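Ravgate Bench Handbook
Section 4: Setting up a shared work table
Revised October 6, 2018

Read this section before you buy anything. Most of the advice sold along with work tables is there to sell more work tables, and a good part of it doesn't survive a month of several people using the same surface. The steps below assume a plain table, a room with at least one wall outlet, and users who will not read this handbook.

4.1 Before you start

You will need a tape measure, a level, a pencil, painter's tape and a desk lamp. You do not need the Purkosano leveling kit. It is a level and four shims in a nice pouch.

Check the rated load of the table if the maker gives one. Treat that number with suspicion. It is normally worked out with the weight spread evenly over the whole top, and no one has ever used a table that way. A person leaning on one corner is a harder test.

4.2 Placing the table

1. Clear the floor where the table will stand and sweep it. Grit under a foot will throw off the level later.

2. Set the table down so that people can reach it from at least two sides. Leave 90 centimeters of open floor on each side where someone will stand. Room planners like to suggest less. Try it with two adults passing each other before you believe them.

3. Put the level on the top, first along the length and then across. Adjust the feet. If the feet don't adjust, use folded card and replace it when it flattens.

4. Push down hard on each corner in turn. If the table rocks, go back to step 3. A table that rocks "only a little" will rock more by June.

CAUTION: Do not lift a table by its top. Many tops are held on by short screws that were never meant to carry the weight of the legs.

4.3 Lighting

The usual rule is that brighter is better. It isn't a very good rule. A strong lamp over a white or glossy top will bounce straight into the eyes of whoever is standing there, and they will move the lamp, then the table, then complain about the table.

1. Turn off the room lights and switch on the desk lamp alone.

2. Stand where the work will be done and look for glare on the top. Move the lamp to the side until the glare leaves the area in front of you.

3. Turn the room lights back on and check again.

4. Hold something with deep, dark recesses under the light, such as a vent or a socket. If you can't make out the inside, lower the lamp before you go shopping for a stronger bulb.

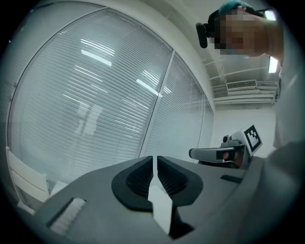

Figure 4-1. Fine dark ridges inside a black opening, on either side of a white finger.

NOTE: The Trernisa lamp comes with a chart showing which of its 5 brightness settings suits which kind of work. We could not see any reason for the choices in the chart. Start at the middle setting and let people change it.

Color temperature is given on most bulb packages. A 4,000 K bulb is a fair choice for general work. Claims that one bulb or another improves concentration can be left on the package.

4.4 Marking the surface

Shared tables fill up from the edges inward. Shelves, trays and caddies are supposed to stop this, and in our experience they mostly give the clutter something to sit in. Tape costs less and can be pulled up when it fails.

1. Measure a working area 60 centimeters deep, starting at the front edge. Mark the back line lightly in pencil.

2. Lay painter's tape along the pencil line. Press it down with your thumb, not with a blade.

3. Agree that anything behind the line can stay overnight and anything in front of it can't. Write this on the tape if you like. It may help for a week.

4. Replace the tape when the ends begin to curl. Old tape leaves glue behind, whatever the roll says.

CAUTION: Test the tape on the underside of the top first. "Safe on all surfaces" has not been true of any roll we have bought.

4.5 Working height

The common advice is to set the top level with the user's elbows. That works for one user. With a shared table you are choosing whom to annoy.

1. Ask the tallest and the shortest regular user to stand at the table and reach for the tape line.

2. Watch their backs, not their arms. People will tell you a height is fine while bent nearly double over it.
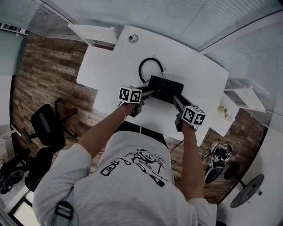
3. If the tall user has to stoop, raise the table in small steps and have both people try it again. Stop as soon as the short user begins to lift the shoulders.

4. If there is no height that suits both, keep the table high and put a low, wide platform on the floor for the shorter user. Fix the platform so that it can't slide.

NOTE: The Kong riser blocks fit most square legs. Their printed height includes the rubber pad, which squashes under load, so measure the table again once the blocks are in.

4.6 Power

1. Run the cord along a table leg and down to the floor, then along the wall to the outlet. Never run it across the open side.

2. Fasten the cord with loose ties. A tight tie pinches the cord and makes faults hard to find.

3. Plug in the lamp and confirm that the plug can be reached without moving the table.

CAUTION: Do not plug one power strip into another. The second strip's own breaker does not make this safe, even if the packaging seems to hint that it does.

4.7 Checks

Push down on the corners again after the first week, and repeat the glare check whenever the lamp has been moved. Cleaning is covered in Section 5, including the sprays we would skip.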